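Chapter 4
A Morning at the Narkbridge Open House

Every December the robotics lab at Narkbridge opens its doors to the public, and if you ever get the chance to go, go early! By midmorning there's a line down the hall, and the best spots (right up against the rope, close enough to hear the motors) are long gone.

The demonstration most people come for is the one at the table. Siyabonga Shezi, the engineer who runs it, starts by asking visitors to pick something up with two fingers held stiff, like chopsticks. Try it now with whatever is on your desk. You'll find that a thick marker is easy, a coin is maddening, and a piece of flatware falls somewhere in between.
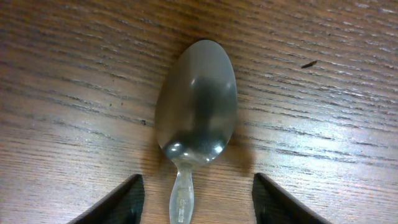
A robot arm with two fingers faces the same problem, and it has to settle a few questions before it closes them. Where is the object? Which way is it pointing? Which part is narrow enough to hold? On a spoon, the handle is the natural choice, but it lies low and flat, so there isn't much for the fingers to press against. Polished metal adds another wrinkle. It throws back light from the room, and a bright streak can look to the software like an edge that isn't there.

Shezi's team practiced for the open house with a program called Vumik, written with partners at Mokoena. They ran 1000 trial grasps, using 64 household objects, and they kept the record of every failure. Visitors love the failures! A lab notebook full of missed grasps is also a wonderful thing to study, and we'll borrow several pages from it later on.

In this chapter you'll follow a grasp from start to finish: finding the object, lining up the hand, closing the fingers, and checking the grip. Section 2 has you build a simple gripper from cardboard and string. Keep your design sketches, even the messy ones, as you'll need them when we get to friction.

Drotden Press | Classroom orders and permissions: see inside cover | All rights reserved | Back to top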